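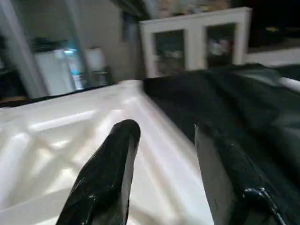 Sculpture and Its Paperwork
Second-year option, lecture notes, week 2
Topic: what a material claim is worth

Read these alongside your own notes. They are fuller than what I said in the room in some places and thinner in others, and I have left out the slides on marble because we ran out of time and will come back to it.

Where we left off

Last week we looked at labels that name a material: bronze, wax, salt, felt. This week is about labels that name something you can't check by looking. The ash in the glaze came from a particular house. The water in the tank came from a particular river. The clay was dug on the morning of a particular funeral. I'll call these provenance claims, for want of a better term. The older textbooks use that word for the history of who owned a finished work, so be careful when you quote them.

My position, so that you can argue with it: most provenance claims are doing far more work than the objects they are attached to, and we let them because it feels rude to ask. I don't say they are mostly false. I have no idea how many are false, and neither does anyone else, which ought to bother us more than it seems to.

The ordinary claim and the loaded claim

Compare two labels.

"Cast iron, 2 parts."

"Cast iron from railings removed from the artist's school, 2 parts."

The first tells you how to store it. The second tells you how to feel about it. Put the two works side by side, and suppose they came from the same mould, and you would be very hard pressed to say which was which. Iron melted down keeps no visible memory of being a railing. A laboratory might be able to say something about the mix of metals, but it couldn't tell you about the school.

In the seminar somebody will say that this is the point, that the work lives in the knowledge. Fine. If the work lives in the knowledge, then the knowledge is part of the work, and we are allowed to ask how well made it is. A weld that fails gets noticed. A story that fails usually doesn't, because no one leans on it.

Case one: the Tirkesholm bowls

The Tirkesholm series is 300 small bowls in unglazed clay, shown on the floor. According to the gallery sheet the clay for each was taken from a different field in the parish. You were asked to read the sheet and the short catalogue essay before coming. If you haven't, do it before the seminar, as I shan't be summarising the essay again.

What we are given: a map with 300 dots on it, a paragraph about farming, and the bowls.

What we are not given: any way to match a bowl to a dot. The bowls carry no numbers. The map carries no key. When the series was sold in groups, buyers got a certificate saying their bowls belonged to the series, with no mention of which fields.

The essay calls this "a refusal of the archive". Perhaps it is. It would also look precisely the same if the clay had come out of nine fields, or one, or a bag. I pressed this hard in the lecture and I know a few of you thought it mean-spirited. But look at what the essay asks for. It wants the weight of 300 separate acts of digging, and it wants to be let off the trouble of recording them. I think you can have one or the other.

Two things to be said on the other side. First, the bowls do vary in colour, from a greyish buff to a strong orange, and more than you'd expect from a single source. (They may also vary because they were fired in different parts of a kiln. Anyone who has done the ceramics module will know how much that can do.) Second, the show was made for people who live there, and they may have had good reason to trust the account. Trust between neighbours is a real thing. It doesn't travel with the bowls when they go to a warehouse.

Case two: Caltetti and the finishing question

Caltetti is the fabrication shop we've mentioned before. It takes in drawings and models and sends out finished sculpture, and it will work in most metals and resins. Its name rarely appears on a label. The claim here is a quieter one, about whose hands were involved.

The standard formula is "made by the artist". Students tend to read this as "by the artist's hands", then find out about fabrication shops, feel cheated, and write an angry essay. Please don't write that essay. I've marked a lot of them. Workshops have always existed, and the idea that the artist personally files every seam is mostly a recent one that suits the market.

The interesting question is narrower. Some works sold as evidence of bodily effort, with talk of endurance, repetition, the worn hand, were filed and polished by paid staff working shifts. If the label says the surface records months of touch, whose touch? If the answer is "the shop's", the sentence may still be true, and it may even be a better work for it. But then say so. What I object to is the passive voice: "the surface was worked over many months". Look for the passive in every press release you read this term. It nearly always has somebody standing behind it who isn't being named or, quite often, well paid.

A short exercise. Take any press release from the reading folder and rewrite each passive sentence so that it has a subject. Where you can't supply one, leave a gap and mark it. Bring the marked copy along. One side of paper is plenty.

Case three: Piątek 467

Piątek 467 is the hard one, and I don't think I was fair to it in the lecture, so I'll try again.

The work is a sealed steel box, matt grey, with no visible opening. The title gives the number 467, and the published statement says this is the number of letters inside, all written to a relative who had died and none of them sent. The box has been shown in a good many places. It has never been opened. The loan agreement, which the museum put online with the prices blacked out, forbids opening, scanning or weighing.

It is the ban on weighing that interests me. Opening would damage the work, and scanning might let someone read a line or two, so one can see the argument against both. Weighing would do no harm to anything except the claim. A box of that size with 467 letters in it should weigh more than the same box empty, and anyone who has shifted it knows by now whether it feels right. Art handlers know a great deal that never reaches the catalogue.

In the lecture I said the clause made me suspect the box was empty. A student pointed out, quite correctly, that the clause is just what you would want if the box were full and you cared about belief. Agreed: the clause tells us nothing either way. What it does do is turn a fact that could be settled in a minute on the loading bay scales into one that can't be. Somebody chose that. The choice may be the best part of the work, and the statement doesn't mention it.

So there are at least three readings, and you should be able to defend any of them for the exam:

The letters are there, and the secrecy protects them.

The letters are not there, and the secrecy protects the price.

It was never meant to matter, in which case why give a number? A round figure would have sounded made up. 467 sounds counted. Novelists have known this trick for a long time.

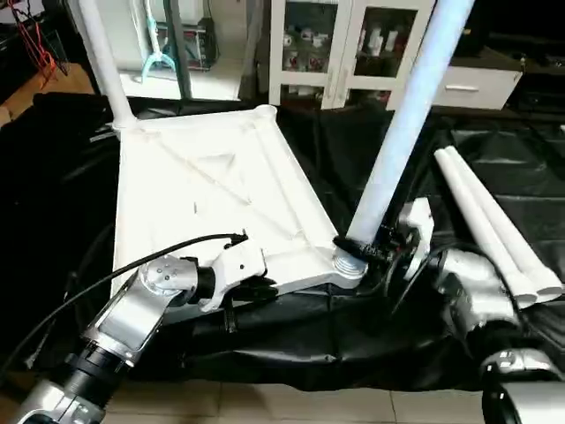 A rough test

I offered four questions to put to any provenance claim. They are crude and I'd be glad to see them improved.

1. Could it be checked, even in principle? If it could, has anyone done so, and where is it written down?

2. What would change if it turned out to be false? If your answer is "nothing", stop leaning on it in your essay. If your answer is "everything", go back to question one.

3. Who gains from its being believed? Include yourself. A moving story makes an easier essay to write.

4. Does the claim appear in the same words each time? Compare the first showing with the latest one. Claims grow. "Some of the clay" becomes "the clay". "A river near the house" becomes "the river".

The fourth is the one you can do something about with library access alone, and it gives the best results. The Ostdale collection keeps its old wall labels, going back to when they were typed on card, and will let you see them if you ask in advance. Take a pencil. They don't allow pens in the reading room.

An objection, and half an answer

The strongest thing said against all this is that it treats a poem like a witness statement. A work might tell us its ash came from a burnt house in the way a song tells us the singer has been up all night. We don't ring the singer to ask.

I grant most of that. But songs aren't insured on the strength of the sleepless night, and the singer doesn't issue a certificate. Once the claim is in the contract, the condition report and the grant application, it has left the poem and gone into the paperwork, and paperwork can be asked ordinary questions. Where exactly the line falls I don't know. I change my mind on it most years.

For the seminar

Come having chosen one work, from outside the three cases, whose label makes a claim you can't see in the object. Bring the wording exactly as printed, with where and when you found it. A label copied from an image search doesn't count — find the museum's own page or a catalogue.

Be ready to say which of the four questions your example does worst on.

Reading before next time: the chapter on certificates in the course reader, and the Piątek loan agreement, clauses on handling only. The rest is mostly about lorries.

Essay titles go up in October. If you want to write on Tirkesholm, see me first, as I've already had several people ask and I would like a spread.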